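## 4. The Shared Kitchen as a Storage Problem 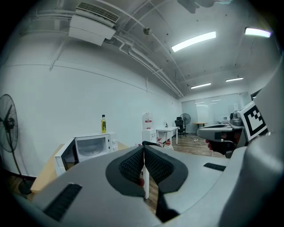 Most of the households in our Drimville sample had, at some point, drawn up a plan for where things go. Few could find it. What they had instead was a working arrangement that everyone defended and no one remembered agreeing to, and it is this arrangement that the present section tries to describe.

We begin with small appliances, which cause most of the arguments. Over 16 weeks we collected 1,723 diary entries from residents of shared flats, and the microwave is mentioned in more of them than the stove, the sink and the rent. Part of the trouble is its shape. A microwave is a box with a flat top, and a flat top at chest height is the most attractive shelf in any kitchen. The manuals for several models in our sample advise against using it as one. The residents had not read the manuals, or had put something on top of them.

### 4.1 What ends up on top

**Figure 3.** A microwave on a light wooden tabletop, door open, with a bottle of olive oil on top. Floor fan to the left; water dispenser further back along the wall.

We call an object *perched* when it rests on an appliance that was not bought to hold it. The oil bottle in Figure 3 is perched in this sense. It is also tall, and that matters, as tall things are the ones that never fit the cupboard. In the follow-up interviews, residents rarely described a perched object as being out of place. They said it was "just there," or "there for now." One respondent had used "for now" of the same jar of lentils in every interview we held.

Earlier work on domestic storage (Ó Súilleabháin's survey is the one usually cited) treats perching as a failure to put things away. We are less sure. Oil is used often, in small amounts, by people whose other hand is busy. A cupboard with a door is a poor home for it, and residents seem to have worked this out without our help.

### 4.2 Floor-standing items

The fan and the water dispenser belong to a second group: objects that own a piece of floor. Their positions were far more stable than those of anything on a table. A full water jug is heavy enough to discourage experiments, and once a dispenser had been set against a wall, that wall was considered settled. Fans moved more - mainly in August - but tended to drift back to the same few spots, usually the ones within reach of an outlet.

Floor items also shape what can happen near them. An open microwave door needs room to swing, and so does the person holding the soup. We had expected residents to complain about this. They complained about the labeling of shelves, a subject we had left out of the questionnaire.

### 4.3 A note on the redesign trial

For the trial, 35 of the flats received the Jallora rack, a narrow open shelf meant to stand beside the microwave and take the perched items. Uptake was quick. By the second Tuesday nearly all of the racks were full, mostly of things that had not been in the kitchen before. The tops of the microwaves were as crowded as ever. We return to this result, with less surprise than we felt then, in Section 6.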